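Products > Teaching & Demonstration > Orkarance Brick Task Kit

We use cookies to remember your cart and region. Accept | Settings

Orkarance Brick Task Kit

The Brick Task Kit is a tabletop exercise for teaching pick-and-place by demonstration. It works with hand-guided arms and with remote control from a leader arm or handheld controller. The operator picks up a large toy brick, carries it to a studded base plate and presses it down. Each run is saved as one demonstration.

Large bricks are easy to grasp and hard to place well. A small error in angle shows up as soon as the brick meets the studs, so new operators learn quickly where they need to slow down.

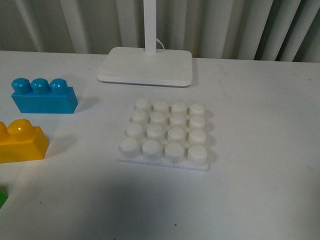
2 min read

The base plate is white and square, with 16 studs in a four-by-four grid. Set it in open space in the middle of the table and line up the bricks to the left. A plain white table and a plain backdrop keep the view simple for the camera. If you use a desk lamp, put it behind the plate and leave it in the same spot for the whole session.

Recording a session

Start with one brick and one target position. Move at a steady pace and pause above the plate before pressing down. If a brick tips or sticks, open the gripper, back away and mark the run as failed. Do not delete it. The Fodska recorder keeps failed runs in a separate folder.

We suggest 30 good runs per brick before changing the start position. Runs longer than 11 seconds usually mean the operator is hunting for the studs. Practice without recording for a while, then try again.

Hand guiding or remote control

Hand guiding is faster to learn, but your hands will be in the camera view. Remote control keeps them out of it and takes more practice. The kit supports both, and the two kinds of runs can be stored in one project.

Ordering

Part number: 248
Price: $900, recorder license included
Arm and gripper sold separately
Ships from Dutstead

Shares: 11 | Comments: 0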